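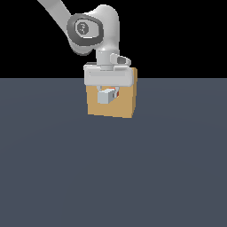 Short Fiction | Parish Histories

Search this site Search Go

The Chapel at Stendora

The congregation at Stendora was formally recognized in July, two years after the first families came down from Girkari to work the salt pans. They brought with them a bell, a chest of hymnals and a dispute over the proper date of the harvest feast. The bell was hung in a barn belonging to the Piątek estate. The dispute was entered in the minutes and remains open.

By the second winter the register listed 80 households. The district office at Nellomeck granted a building plot on the condition that the chapel face the road. The elders replied that their chapels had always faced the water. A surveyor was sent and recorded that the road, at that point, was under water for much of the year. The permit was issued without further correspondence.

Construction required 660 cartloads of stone. The nave was planned to seat more than 1000, a figure the elders declined to reduce, although the whole settlement could be placed in the first rows. When the office asked who would occupy the remaining benches, the elders wrote that those members had not yet arrived.

The benches were built as drawn. Each evening the sexton lit the lamps at the back of the nave as well as the front, and entered the oil in the accounts under attendance.

Posted in: Stories, October 2024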